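Halim Cups: a two-handed tabletop set
README, last touched 1 March 2025 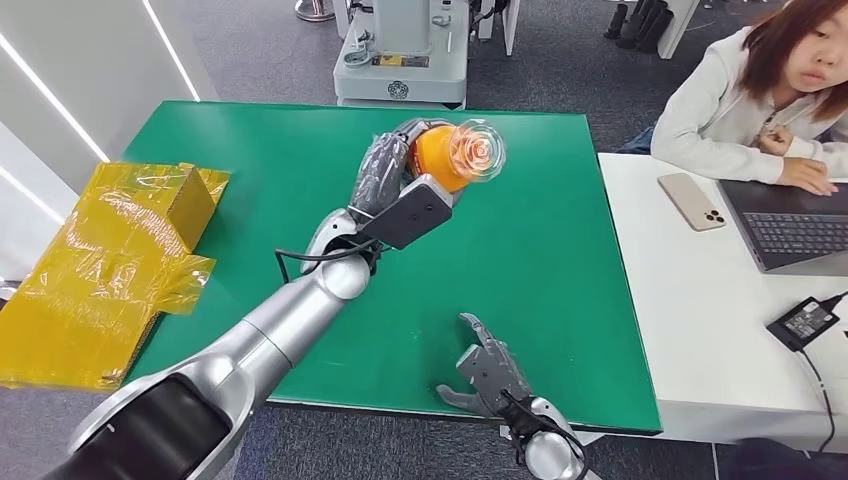

Cornel Marinescu wrote to me after trying the first release and asked why so many of the episodes have one hand doing nothing, and whether he could just drop that arm from the action vector and save himself the bother. Please don't! The idle hand is still being driven the whole time, and a fair few episodes swap hands partway through, so if you cut one arm you'll end up with cups that float off by themselves as far as your model is concerned.

Anyway, hello. I'm Nerys Ellis and I look after this set. It's a pile of teleoperated episodes of a two-armed robot picking up, passing and putting down cup-shaped things on a green mat, filmed from the head. We recorded it at Clellcombe, mostly in December, and I've been cleaning it up in the gaps between other jobs ever since (slowly, sorry to everyone who emailed).

What you get

There are 570 episodes in the download. We recorded more than 1,000, and the rest went in the bin for dropped frames, a glove that lost its calibration, or me forgetting to press stop. Of the 570, 555 have a written instruction attached. The other 15 are in the folder called unlabelled and I'd leave them out of training unless you want them for something self-supervised.

Each episode folder holds:
head video, colour only
joint positions for both arms and both hands
the commanded positions, same clock as the measured ones
instruction.txt (if there is one)
notes.txt, which is whatever the operator typed at the end, typos and all

The tasks

There are seven of them. Pick up, put down, pass left to right, pass right to left, turn upright, move to a named side of the mat, and "tidy", where the operator could do whatever they liked until the mat looked neat. Tidy is the messiest to learn from and my favourite to watch. If you only have time for one, start with the passes - they're short and the timing is clean.

We used a few cups, one of them orange with a clear swirled lid. Clear plastic picks up the overhead lights something fierce, and that was the point of including it. My first grasp model was hopeless on shiny lids and I wanted enough of them in here to do something about it.

Things that might trip you up

The room is a working room. People sit at the next desk with their laptops, stuff gets left beside the mat, cables lie across it, and none of it has been masked or painted out. I thought about it and decided I'd like a policy that copes. If you'd rather have a clean background, crop to the mat, but do it per episode, as the head isn't at the same angle every time.

Hand commands lag the arm commands slightly in the early sessions. The Galier loader corrects for this by default. If you roll your own loader, read lag_note.txt first, and don't apply the fix twice like I did.

There's no force or touch data at all. You can guess at contact from the gap between commanded and measured finger positions, which works okay for the hard cups.

Splits

Train and test are split by session, so the same afternoon never shows up in both. Please keep it that way if you publish numbers. A random split gives you a lovely score and tells you very little.

Using it

Free for research and teaching. Anyone who can be recognised in the video agreed to be in it for those purposes, so no reposting clips of them for a laugh, and no trying to work out who they are.

If you find a broken episode, send me the folder name and what's wrong with it. The next batch is called Zultlow and will have a second camera, if I can get the two clocks to agree.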